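Search the archive
Enter words or sender
[framing-list] Re: Deep oak frames, glass and backing
Posted by Lenka Zeman, December

Dear Märta, dear all,

Thank you for your message about the deep frames. I answer under your text so it is easier to follow.

Märta Sæther wrote:
> I have been offered a box of oak frames from Stukora, the deep
> sort, for the small textile pieces we show in spring. Before I
> say yes I would like to know two things. Are the corners good,
> and is there enough depth so that the cloth does not touch the
> glass? The last ones I bought, from Zikmont, looked fine from the
> front but the cloth was pressed flat as a pancake.
> Also, does anybody oil them, or do you leave them as they come?

About the depth first. I bought two of the same sort in the autumn and I measured 15 mm between the glass and the front edge of the moulding. Please be careful, this is not the depth you need. For cloth you need the room behind the glass, and there I have only 8 mm with the original backing board. For a thin weaving this is sufficient. For your felt pieces I think it is not. You can put the backing further out, with a strip of wood between, but then the metal clips do not reach any more and you must find longer ones. I found mine at Strickland, in the drawer with the hinges.

About the corners I cannot give you such a clear answer. One of my frames closed very nicely. On the other there was a gap at one lower corner, thin as a sheet of paper, and I filled it with wax. From one metre you do not notice it, but I do, every time I pass by it.

The moulding is the reason why I like them. It is thick and rounded on the outside and flat on the inner side, so it does not look heavy, although it is. I attach a picture, because it is difficult to explain a profile with words.
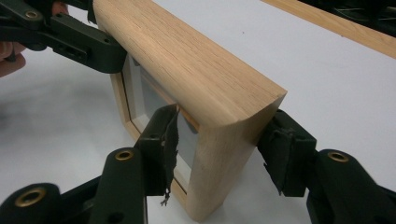 Light oak frame, with the end of the top rail showing the profile.

Please look also at the end grain. It is a little darker than the rest already without any treatment, and it will drink much more oil than the long sides. I made a test on a piece of left-over oak and the end became nearly brown. So my advice is to oil the ends very thinly, or to use a clear wax only. I used the Kirasura wax, two thin layers with one night between them, and the colour has stayed pale.

Take the glass out before you begin. I did not do this the first time and I was cleaning the inner edge with a cotton bud for the whole evening.

The price I paid was 249 crowns for one, without postage. If they ask you for much more, write to me and I will look if I still have the name of the shop.

With kind regards,
Lenka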